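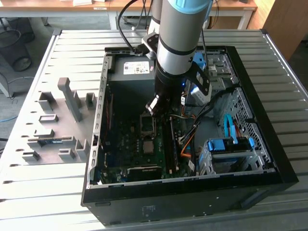 6. When the arm stops inside a computer case

Sooner or later your Braltico cell will stop with the gripper down among the parts, and we do understand how much you will want to grab hold of it and pull. Please don't! The board and the wiring are far easier to damage on the way out than on the way in, and a few patient minutes here can save you a new motherboard.

The usual cause is fault 31 (side load too high). The gripper, or the bracket on the side of the arm, has pressed against something it did not expect, very often a bundle of power supply wires that has sprung up across the board.

CAUTION: The arm may still be holding force after a fault. Keep your fingers out of the case until step 3 is done.

1. Press the stop button and leave it pressed in.

2. Write down the fault number and the cycle count on the screen. Meifang Long on our service desk will ask you for both, and they vanish once you reset.

3. Wait 20 seconds for the joints to settle, then look in from the side with a torch. Look for wires caught under the gripper, and check that the arm's own cable has not snagged on the back of the case.

4. Ease any trapped wire free with the plastic hook from your Braltico kit. Never use a screwdriver near an open CPU socket — the pins bend at the lightest touch.

5. Release the stop button, choose Recover, then Lift Slowly. Keep one hand on the stop button the whole way up.

6. With the arm clear, tuck the wires back against the side of the case and tie them down before you run the job again.

Note: If Lift Slowly brings up fault 31 a second time, press stop and ring us. Please don't raise the load limit to get past it. A customer did so in February, and the arm came up with a memory slot still attached, which made for a rather sad telephone call.

Note: After any stop of this kind, run the gripper check in section 7, even if everything looks perfectly all right.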